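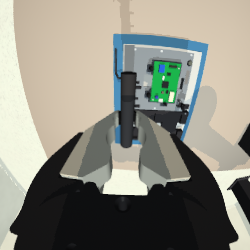
The Vado trial, gripper and panel, on the simulator.

I had 32 tabs open and one budget line left, and Graça Salgado was standing behind my chair eating crisps.

"How much for the arm?" she said.

"Depends if you want the fingers."

She did want the fingers. Everyone at Kakby wanted the fingers, and I was the mug with the spreadsheet! I'd put down 3 quotes for the arm, one for the bench, and a little row called "bits" which had been growing since September (cables, mostly, and a mat).

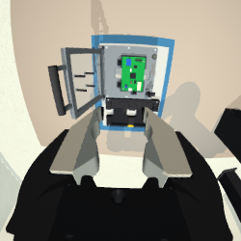 "And the door?" said Graça. "Can it manage a door with a handle like that?"

I said I'd add a second row of bits. She leaned over and typed 1,000 in it herself, with a greasy thumb, and I let her, as it was a better number than mine. Then Darmawan Khoo rang from upstairs wanting the total by six, and could it be smaller, and was I the one who'd booked the van?

I was. I'd forgotten the van completely. I moved it into bits and pressed send.

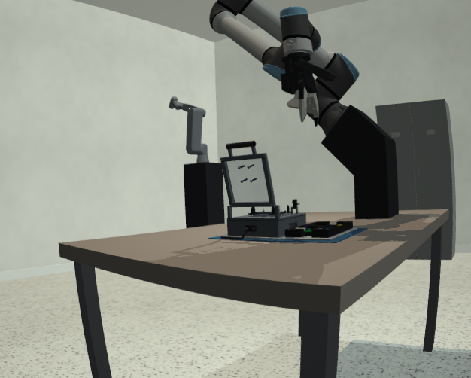 Part Two: The Van

It came to the wrong gate, naturally, and Kanokwan Jitpraphai had already signed for it.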